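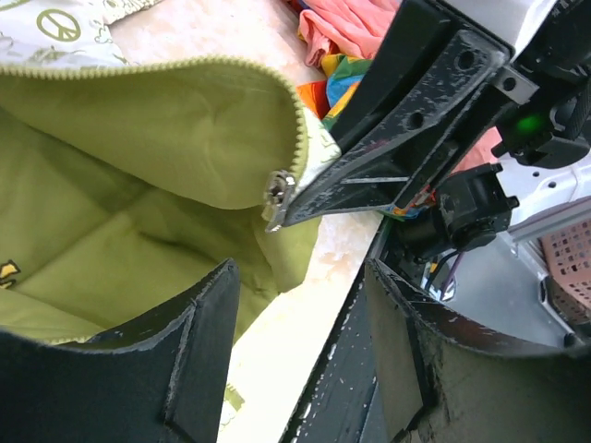 Grorkness : la mise à jour d'avril

Accueil | Actus | Tests | Agenda

Le studio Munatell publie en avril la version 3 de Grorkness, son jeu de gestion de port spatial sur PC. Elle ajoute 16 cargos, une carte glaciaire et un mode coopératif à trois. Wakana Sakamoto, qui dirige l'équipe, précise que les anciennes sauvegardes restent lisibles, sauf celles de la démo. Les inscriptions au test sont ouvertes, pour quelque 1 000 places. La version Mac attendra.

Dernière mise à jour : 2/8/00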